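Back in the simulator on Saturday, as the real arm is still in bits on my bench at the Trindotham workshop. I've called it Idon, after nothing in particular. The new wrist camera view is in at last, so I can see what the gripper sees - two fingers, a cobbly dark floor and a rough grey wall. I also fixed the finger spacing, which was set to 2328 in one file and 1691 in the other (no wonder the thing never closed properly!).

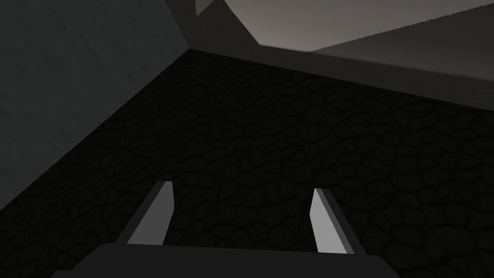
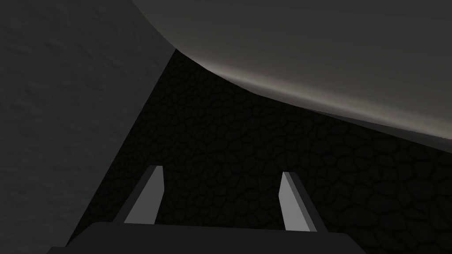
Pendo Temba reckons I should leave the textures alone and sort out the joint limits first, or the first run on the real motors will end in a nasty crunch. Fair point. Limits next, then - and I still need to order the cable from Lockwood.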